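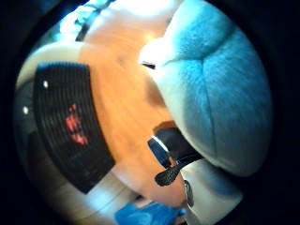

Last changed: May 11, 2023

List home Threads Authors Search Log in

From: Hamish Kinnear
To: Stelham shared rooms list
Subject: Re: The round table and what lives on it

Ketsara Thaweesak wrote:

> Hello all,
>
> I was in the shared room on Monday and the round table was covered
> again. Carrier bags, a jumper, post for people who moved out, plus
> a mug ring I spent a good while rubbing at. Could we agree on one
> place for small things, and on what to clean the wood with? There
> are three different sprays under the sink and I don't know which
> one is safe. I would also like to know if the table is staying,
> as someone told me it was going in October.
>
> Ketsara

Thanks for writing this up. I'll take it in order.

The table is staying. It was the old sideboard that was due to go in October, and Trevor Naylor has already found a home for it. The round one seats 6 with elbows in and is the only table we have that people like sitting at, so I would be against losing it.

On small things, I put the black basket on the table last week, the rectangular one with the woven pattern. It stands near the back edge so that the front is clear for plates and paperwork. If you find something loose on the table and don't know who owns it, it goes in the basket. It does not go on a chair or on the windowsill. The sides are open enough to see through, so you can usually spot your own things without tipping the lot out.

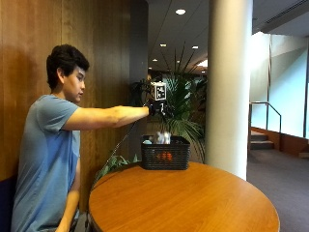
What I would ask is that it doesn't turn into a bin. Empty bags and scrunched-up paper should go straight out to the recycling. Food should never go in it. Anything too big to sit below the rim belongs on the hooks in the hall. I will empty the basket every 30 days, put the contents in a box by the meter cupboard, and post a list here. After that you have 12 days to collect. Surachet Sitthichai has offered to take what remains to the charity shop in Stelham when he goes for his own shopping.

On cleaning, please use none of the sprays. The top has a gloss finish and two of them leave a film that you only see when the ceiling lights are on. Ibsa Demissie used to do up furniture and his advice is a soft cloth, warm water with a drop of washing-up liquid, wrung out hard, then a dry cloth straight after. Wipe along the grain. Don't forget the rim, where crumbs and grease collect and which looks darker than the top anyway, so it is easy to miss.

For mug rings he says to leave them for a day before doing anything. Some go by themselves. If they don't, tell him and he will look at it. No wax and no lemon oil, please. I have ordered cork mats from Brarkari, enough for every seat, and they came to under 70 pounds with delivery. They will be kept in the drawer with the tea towels.

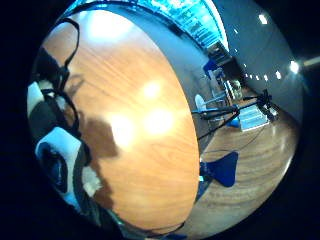
One more thing about chairs. When you finish, push them in gently and stop before the back touches the edge. There are a couple of small dents already and I'd like to keep it at that. If you borrow a chair for the other end of the room, bring it back the same evening.

The plant can stay where it is. Water it in the sink and let it drain before you put it back.

I still need to hear from people on whether the basket should have a lid. Ibsa thinks yes for dust. I think things will be forgotten if they can't be seen. Reply to the list, not only to me.

Hamish

2 replies | 4 shares

We use cookies to remember your list settings. Accept Manage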